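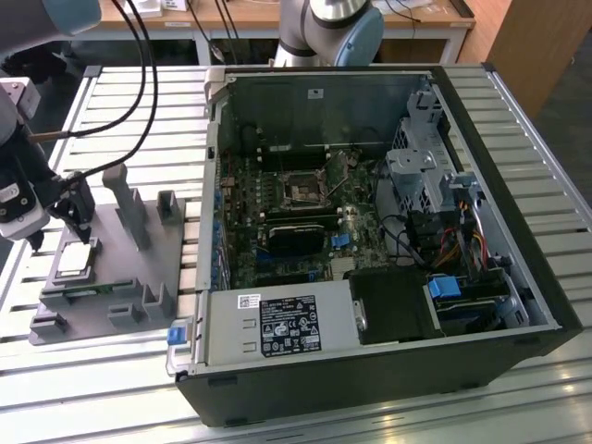
Old Tower, New Chip: Bench Gallery

October 27, 2023 — posted by the Fenby bench blog
Last updated: October 27, 2023

I've been promising a post on the old tower since June, so here we go! It came out of the front office at Henel, where it sat under a desk and hummed at people for years, and it was headed for the recycler until I asked nicely. It still has plenty of life in it for a shop machine. 

The case, on its side

Side panel off, tower laid flat, board facing up. I do all my CPU work this way now. I used to leave them standing and reach in sideways, and my wrists complained about it for 2 days every time (never again). The slotted aluminum table is my favorite thing in the room, by the way — small screws do love those slots, though, so keep a dish handy.

The empty socket

Lever up, retention frame open, pins showing. I get a little nervous whenever a socket looks like that. No sleeves, no coffee, no leaning over it to read a label! The memory slots are right alongside, and I like to leave those alone until the chip is settled.

The chip in its tray

That's the square one with the silver heat spreader, sitting in the front pocket of the gray printed tray to the left of the tower. The thin green strip has its own slot just below. I love a tray with pockets — before trays I kept parts on a folded towel, and I once shook the towel out. The design is called Fitska, and mine took two tries to print because the first one curled up at a corner.

Graphics card and heatsink

The black card stays in for this job. It's no powerhouse, but it'll run the parts catalog and a music player, and that's all I'm asking of it. I do like the silver finned heatsink on the board, they have such a nice plain look.

Power and drives

Gray power supply along the bottom, with the big black label full of tiny white print, and the red, yellow and black wires heading down toward the drives. Blue handle on the drive bay, blue tabs on the slot covers, even a little blue latch by the card. If it's blue, you can probably push it or pull it.

Next gallery will be the Mengal shelf unit, once I find the rest of the brackets.

135 shares | 2 comments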